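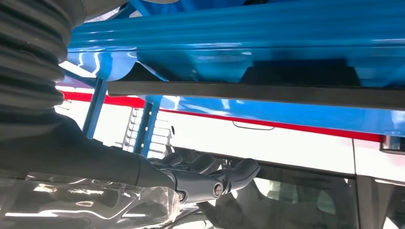

Gripper arm and bellows sleeve next to a white vehicle with a red stripe.

Good news for anybody who has ever squinted at a safety binder and given up on page two: the folks at Clotport have put out a new set of house rules for using robot arms near finished vehicles, and it's short. I read the whole thing over one cup of coffee, which I can't say for the last version (that one had 60 pages and a fold-out chart).

I got a walk through it from Tien-fu Lui, who runs the bodywork side at Clotport and wrote most of the new text with Hiu-tung Chiang. The two of them started in September with a pile of notes from the people who work the bays every day. They ended up with 17 rules on four pages, and you can tell they fought over every one of them.

The part that got my attention is the section on soft coverings. If an arm wears a bellows sleeve, the sleeve now gets looked at before each shift, fold by fold, with a flashlight. Any split longer than a fingernail and the arm stays parked. The old rule just said "inspect regularly," and Lui laughed out loud when I read it back to him. "Regularly meant whenever somebody remembered," he told me.

Plastic film gets its own page too! Loose sheeting has to be taped down or pulled back from anywhere the fingers travel, and it gets checked again after every break. I asked Chiang if a whole page on plastic was a bit much. She said she would have liked two. Film slides around, it catches on things, and it can fool a sensor into thinking it has found a surface. I've wrapped enough furniture in the stuff to believe her.

Then there's speed. Any move close to a painted panel, a window or a door handle has to be run slow the first time, with a person standing at the stop button and doing nothing else. No phone, no clipboard, no chatting with the guy in the next bay. After 13 clean passes the team can sign off on a faster setting, and the sign-off goes on a sheet taped up where everyone can read it. Change the gripper or the vehicle model and you're back to zero. A few of the old hands grumbled about that last bit, and I get it, that's a lot of standing around. But I've also paid for a door respray, so I'm with the rule writers on this one.

My favorite is rule nine, which says anyone in the room can stop the arm and doesn't have to explain why until the end of the shift. Visitors included. I was told this at the door and I'll admit my hand hovered over that red button once or twice.

Brimska, the shop across town that does a lot of the same kind of work, is trying the rules in two of its bays, and the training outfit Gurby is turning them into a half-day class. Lui says the class will be mostly hands-on, with the reading done ahead of time. Gurby has room for 700 people over the first year and wants the small shops to sign up before the big ones grab all the seats.

There are still some holes. The rules don't say much about night runs with nobody in the bay, and Chiang says that part got pulled because the two of them couldn't agree on it. She wants a person in the building at all times. Lui thinks a locked door and a good fence will do. They're going to take another swing at it once the Brimska crew has sent in its comments.

Copies are free at the Clotport front desk. Ask for the four-page one, as the old binder is still sitting on the shelf right next to it.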